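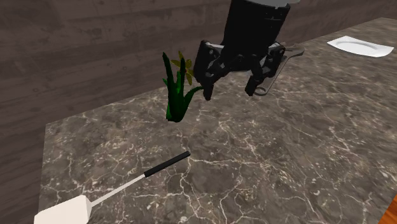
By the Grovetitz Elections Desk
Updated in April | Filed under: Voting, Runoffs

Mayoral Runoff: Frequently Asked Questions

Why is there a second round?
The Grovetitz charter requires a mayor to win more than 50 percent of the valid votes cast. If no candidate passes that mark in the first round, the two candidates with the most votes go to a runoff. Blank ballots and spoiled ballots are left out of the total.

When is the runoff held?
2 weeks after the first round. The date does not move if a result is under challenge, unless the district court in Adosness orders a delay.

Can I vote in the runoff if I skipped the first round?
Yes. The same voter roll is used for both rounds, and it does not record a preference.

Can I register between the two rounds?
No. The roll closes 10 days before the first round and stays closed until the runoff result is certified. The one exception is a voter left off by clerical error. In that case, bring proof of address to the registry window at city hall and ask for a correction slip. The slip is valid at your assigned polling place only.

What happens if one of the two candidates withdraws?
A candidate may withdraw in writing up to noon on the third day after the first-round count is posted. The third-place candidate then moves up. After that deadline the name stays on the ballot, and votes for it are counted as usual. If a withdrawn candidate wins, the seat is declared vacant and the council appoints an acting mayor until a new election is called.

Are council seats decided in the runoff?
No. Council seats are filled by party list in the first round. The only overlap is in the Nolline ward, where a vacant ward seat may be placed on the runoff ballot if the vacancy was announced before the first round. The ward ballot is a separate sheet and goes in a separate box.

How does a party list get on the council ballot?
It must file 2000 valid signatures from registered city voters. Parties that already hold a council seat are exempt. A voter may sign for one list. If the same name shows up on two lists, it is struck from both.

Where do I vote?
At the polling place printed on your voter card. Voters in the Bednárik district should check the card again before the runoff; the north and south precincts share one building in the second round but keep separate entrances and separate rolls. Polls open at 7 a.m. and close at 8 p.m. Anyone in line at closing may vote.

Is an absentee request good for both rounds?
Only if you checked both boxes on the form. If you checked the first box alone, file a new request by 5 p.m. on the day the runoff candidates are confirmed.

Who can ask for a recount?
Either runoff candidate, in writing, within 2 days of the posted count. A recount is automatic when the margin is 50 votes or fewer. A partial recount may be requested for named precincts, in which case only those precincts are opened.

What if the runoff ends in a tie?
The automatic recount is held first. If the count is still tied, the new council picks between the two candidates by open vote at its first session.

When does the winner take office?
At the first council session after certification. The outgoing mayor stays in office until then but may not sign new contracts or fill senior posts.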